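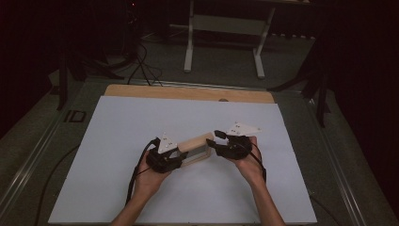
Teaching a Handover Without a Robot: My Semester Project on Two-Handed Demonstrations

So my question for this project was pretty small: if I record myself doing a two-handed task with hand-held grippers, does it matter how much I slow down at the moment when both hands are involved? I picked the question because my first batch of recordings was terrible, and I wanted to know why.

The task is passing a wooden block from the left gripper to the right one. You pick it up on the left, bring it to the middle, close the right gripper on it, let go with the left, and set it down. It takes a few seconds with bare hands and feels trivial. With grippers it's a lot harder! You lose all the feeling in your fingertips, and your wrists want to turn in ways the gripper really doesn't like.

My advisor, Noboru Fujimoto, told me to record way more than I thought I'd need, and he was right. I ended up with 1292 demonstrations after throwing out the bad ones (I started with 1586, so you can do the math on how my December went). Most of the ones I tossed were tracking losses. If I tilted a gripper too far, the markers on top turned away from the camera and the pose jumped all over the place. I wrote a little script called Gekon that flags those jumps, and then I checked every flagged clip by eye, which was as boring as it sounds.

I split the good clips into two piles. "Fast" means I went straight through the handover at normal speed. "Pause" means I held the block with both grippers for a beat before opening the left one. The fast pile had 1073 clips, and the pause pile was way smaller, only 219, because I only thought of it late in the project.

To keep things fair I trained one policy on all the pause clips and another on 219 clips drawn at random from the fast pile. Same network, same settings, same number of training steps. Then I ran both on the two-arm setup in the lab.

The pause policy was clearly better. The fast one kept opening the left gripper before the right one had closed, and the block just dropped. When I looked back at the fast clips I could see where it got that from: my own hands overlapped so briefly that in a lot of them there were only a couple of time steps with both grippers closed. The pause policy did drop the block too, mostly when it started out rotated on the board, but it almost never let go early.

I also tried the full fast pile, expecting more data to win. It helped with the pickup and did very little for the early release.

Things I'd change: I was the only demonstrator, so I can't say if this holds for somebody with steadier hands. I only used one block shape. And I would record both styles mixed together in the same session, because by the time I got to the pause clips I'd had a lot of practice, and some of the improvement could just be me getting better.

Next semester I want to try a longer pause and see if the policy starts getting stuck there. I saw it freeze with both grippers closed a few times already, and I don't have a good fix for that yet.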